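June 24, 2025

Clearing off the little table, day two
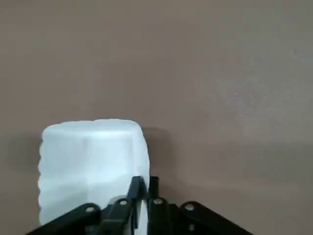 I gave myself 30 minutes after supper to finish what I started yesterday, and of course I spent most of them dithering. The big box from Runside went back in the closet, the Furik catalogs went out with the paper, and then I got to the things I'm fond of and slowed right down. I have such a soft spot for the white one with the wavy sides – it looks so cool and pale against all that brown, and a bit frosty, like something you'd find on a windowsill in January. I paid 2 dollars for it at the Lema flea market years ago and have moved it through 2 apartments without ever settling on a place for it. Tonight I thought of the shelf by the bed, then the bathroom, then the shelf again.

It can stay where it is until the weekend. I made tea, called it progress, and wrote a list for tomorrow: return the Lumano lamp, find the other curtain hook, wipe down the drawers before anything goes back in them.

14 shares | 3 comments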